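Sleep deserves a place in routine heart care

Most cardiac rehabilitation programs ask patients about diet, smoking and exercise. Few ask how they sleep. The Fikre project, which followed 348 adults after a first heart attack, suggests this is a costly gap. Of those enrolled, 157 reported broken sleep on most nights, yet only 3 had been referred to a sleep clinic.

The usual objection is that clinics are already stretched. That is a fair concern, but a short questionnaire takes little time and can be completed at home. Staff at the Plirnosach centre have added one to their intake forms – a modest change, and one that other centres could make before the end of November.

Funding bodies should recognise sleep assessment as part of standard care, and should pay for the follow-up visits that it will bring.

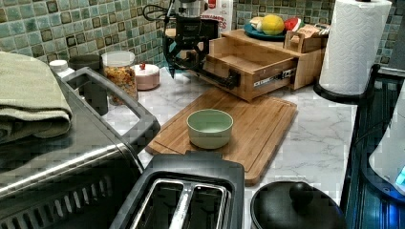
Those visits need not all take place in hospital. Community nurses are well placed to carry out many of them.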